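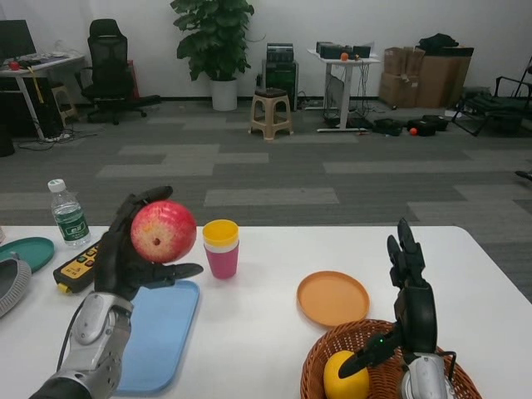
Fouzia Malik wants to know whether fruit can share a basket with anything else, or whether it needs a table all to itself. Share away, Fouzia! I keep lemons in mine most of the year, and a few apples go in when there's room. What I wouldn't put in is bananas, which make everything near them ripen faster than I can eat it.

Do I have to buy matching dishes for a snack table?
Nope. Mine started with leftovers from three different sets and I like it better that way. If you want bright colors, the Juria plates are cheerful and they stack without wobbling. Pick one color that shows up twice and call it done.

Wicker or plastic for the basket?
Wicker, if you ask me. Air gets in under the fruit and you don't end up with that one soft apple stuck to the bottom. I paid 13 dollars for my Rajput basket and it's still going (a bit scratchy on the rim, but so am I).

How do you clean a woven basket?
Shake it out, go over it with a dry brush, then a barely damp cloth. Let it dry upside down overnight. Please don't soak it – I did that once in May and it came out shaped like a hat.

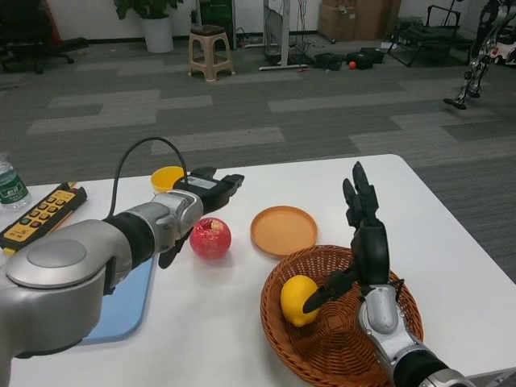
Apple by the orange plate, lemon in the wicker basket.

Where should the cups go?
Near the back, nested, so sleeves don't catch them. I nest them two at a time and no higher, because a tall tower of light plastic goes over the second someone bumps the table. The Siltance cups hold 200 ml, plenty for juice.

Is a white table a terrible idea?
I love mine! It does show every drip, so I lay something flat and blue where the pouring happens and wipe up as I go.

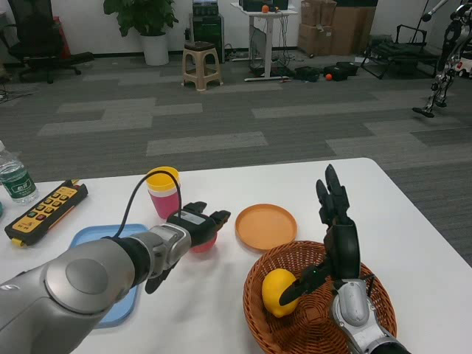 The other thing with white is stains. Lemon juice wipes right off if you catch it early, but berry juice is a whole different animal. I use baking soda and a little water, leave it for ten minutes, then rinse with a soft cloth. Skip the scouring pads, they dull the surface.

Can I wash apples ahead of time?
You can, just dry them really well before they go in the basket. I mostly rinse them right before eating.

Where did you get the plates?
Grollent, item 426 in their picnic section. They sell out fast in the spring, so check back if the orange is gone.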